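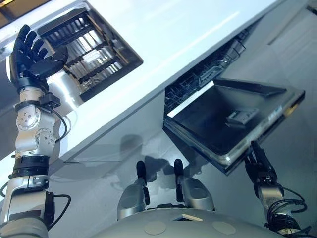
3.2 The dishwasher and its surroundings

The Drolomside kitchen has a built-in dishwasher with white cabinetry beside it. The inside of the door is black with a silver-grey rim, and the detergent dispenser sits near its middle. The lower rack is dark wire. We chose this kitchen for the unloading study because its layout is close to those in the earlier Clellovard survey, which covered 40 households and 1,636 recorded loads.

Most of the difficulties reported in that survey had little to do with the dishes. People spoke of the door: how far it came down, whether it blocked the way to the cupboards, and whether they could reach the back of the lower rack without leaning on it. Several said they left the door partly open after a cycle to let the steam out and then forgot about it until the next meal.
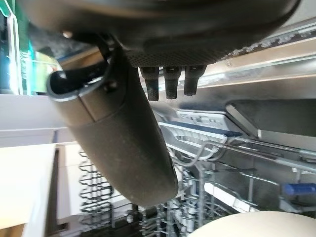

Reach was the second common complaint. Plates at the front of the rack were put away first, and cups at the back were often left until somebody needed one. In kitchens where the counter ran right up to the machine, people stacked clean dishes there before sorting them into cupboards. Where the counter was across the room, they made more trips and were more likely to stop partway through. El Khatib's layout notes for the Lomari flats describe the same habit, although those kitchens are smaller and have less cupboard space.

For this reason we treat the door, the racks and the nearest counter as a single work area in the sections that follow. Figure 3 gives a closer view of the machine's interior.

Figure 3. Open dishwasher in the Drolomside kitchen, with brushed stainless steel inner panels.
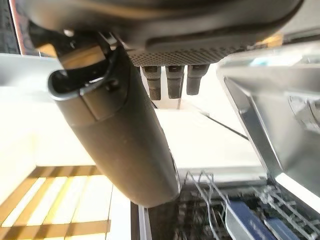
3.3 Order of unloading

Participants were free to unload in any order they liked. We noted which rack they began with, where each item was set down first, and whether the door was closed between trips to the cupboards.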